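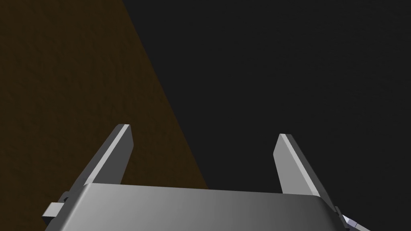 Family Law Basics, Session 6: Custody and Parenting Time

Welcome back, everybody. Last time we got through property and debts (and I know, the pension material was a slog). Now we move to the part of the course most of you told me you signed up for, which is what happens with the kids.

A quick reminder before we start. These notes go with the lecture and they're general. Custody rules differ a lot from state to state, sometimes right down to the words on the forms, so when I say "most courts" I mean exactly that. If you have a live matter at the office, go read your own statute and talk to the supervising attorney. Please don't quote me to a judge!

1. Two kinds of custody

People say "custody" as if it were one thing. Most states split it in two.

Legal custody is about decisions: school, medical care, religion, whether a 15-year-old can have surgery on a knee. It can be joint or sole. Joint legal custody doesn't mean the parents have to agree on every snack and bedtime. It covers the big stuff.

Physical custody is about where the child lives and who's in charge day to day. It can also be joint or sole, and joint doesn't have to mean half and half. I've seen orders titled "joint physical custody" where one parent had the kids every other weekend and part of July. Read the schedule before you read the title.

Some states have dropped both words and talk about "parental responsibilities" or "parenting time" instead. Same ideas underneath, mostly. When you draft, use whatever your state uses and stick with it all the way through.

2. Best interests of the child

This is the test, and you'll see it everywhere. The judge isn't deciding who the better spouse was. I say that every term and every term somebody writes me a paper about the affair.

Factors that come up again and again:

- each parent's history of caring for the child
- the child's ties to home, school and community
- the health of everyone involved, physical and mental
- any history of abuse, neglect or domestic violence
- whether each parent will support the child's relationship with the other one
- what the child wants, if the child is old enough to have a sensible view

That last one causes more confusion than the rest put together. Clients believe there's a magic age when a kid gets to choose. In most places there isn't one. A teenager's wishes will usually carry a lot more weight than a six-year-old's, but the judge still decides. A few states do set an age in the statute, so look it up.

Domestic violence deserves its own session and gets one (Session 9). For now, just know that in many states a finding of abuse creates a presumption against giving that parent custody. The presumption can be rebutted, but it's a steep climb.

3. The Krawczyk problem

We'll use this one for the rest of the hour, so please read it before class.

Nikola Krawczyk and Teodor Adamczyk were never married. They have a daughter, Oliwia Nowicki, who has her grandmother's last name, and paternity was established by a signed acknowledgment at birth. Oliwia is nine. The order gives the parents joint legal custody, and Oliwia lives mostly with Nikola in Porncombe. Teodor has her every other weekend, plus 5 weeks in the summer.

Nikola has been offered a promotion at Stadico, where she works in payroll. The new job is in Tevach, 114 miles away. Teodor says no way. He coaches Oliwia's swim team and he'd lose the evening practices, which aren't in the order but have been going on for years.

Nikola's lawyer is Lucyna Kołodziej. Teodor's is Czesław Piątek. 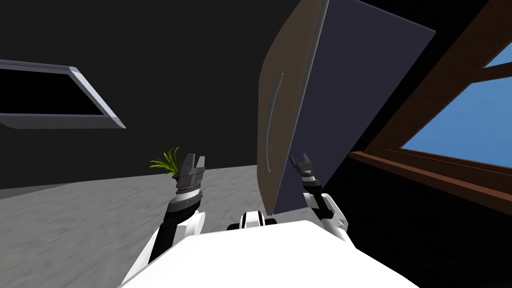
Session 6 — Custody and Parenting Time

4. Moving away

Relocation cases are hard because very often both parents are being perfectly reasonable. There's a better job, or a sick parent in another town, and there's also a dad who does every swim practice.

Start with notice. Many states make the moving parent give written notice some weeks ahead, and the order itself may have its own notice clause. Check both. If the parent moves first and tells people later, the judge is going to be annoyed, and it's a bad way to begin a hearing about judgment and cooperation.

Then find out who carries the burden of proof. In some states the parent who wants to move has to show that it's good for the child. In others the parent who objects has to show that it's harmful. Some places shift it back and forth depending on how much time each parent has now. With facts as close as ours, the burden could decide the case.

After that the court will look at the reason for the move, the reason for the objection, and whether a new schedule could keep the other relationship strong. This is where a good paralegal earns her lunch. Bring the judge a real plan: who drives, where the handoff is, what time, who pays for gas, how holidays work. "We'll figure it out" isn't a plan.

And those swim practices? They're not in the order, but they still count. Courts look at what parents really do. Think about how you'd prove it — team emails, sign-in sheets, another parent who was there.

5. Changing an order

You generally need a substantial change in circumstances since the last order, and then you're back to best interests. A move of this distance will often be enough for step one. A parent simply being unhappy with the deal they signed usually won't.

Money next, briefly. If the overnights change, child support may change too. Suppose Teodor now pays $700 a month. Fewer overnights could push that up, and his travel costs could pull it back down if your state allows a deviation. Support is Session 7, so don't get lost in it yet.

6. For next time

Read the Srivastava chapter on relocation in the course packet. You can skip the part on international cases, we're not getting to those.

Then pick a side, Kołodziej or Piątek, and write me two pages. Tell me what you'd file first, which facts help you, and which fact you're most worried about. I care a lot about that last bit. Use your own state's law and give me the citation to the relocation statute, or to the leading case if there's no statute.

Drafts can come by email any time before 9 p.m. the night before class. Put "Session 6" in the subject line or it'll get buried.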